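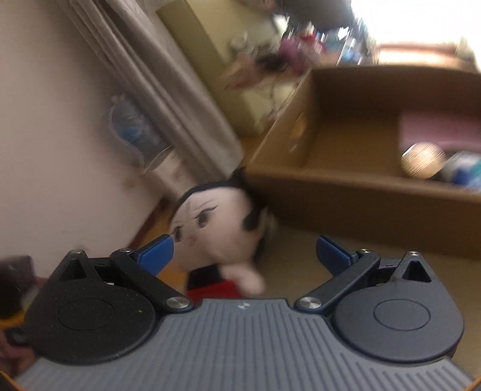 I've been selling cardboard boxes and soft dolls out of the same little shop for a while now, and the Villca doll is the one I keep wanting to take home myself! She's a plush with a big round face, and I love how she looks leaning beside an open box with that black hair and the bright red under her black top (I'd know that red anywhere). The box we ship her in is the Jatlow, plain brown cardboard, and you can keep it for toy storage afterward.

She's sewn for Trilo by the Piscombe workshop. This run is 1,296 dolls, and when they're gone I really don't know if there'll be another. The top is black and fuzzy, the skirt is red, and the face is all embroidery, so there are no plastic eyes to come off. My favorite bit is the raised eyebrow, with the short red stitched mark on the forehead a close second – she looks like she's been up to something.
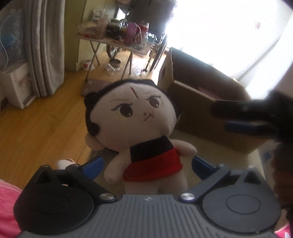

## Size, weight and washing

- Weight: 302 grams
- Packed: 2 dolls to a Jatlow box, or one on her own
- Wash: by hand in cool water, then dry flat
- Hair: brush with a soft baby brush, never a comb

## Ordering

Orders in by Monday noon go out the same afternoon. Returns are fine for 180 days if the tag's still on. If you want her gift wrapped, put it in the order note and I'll use the red tissue unless you tell me otherwise.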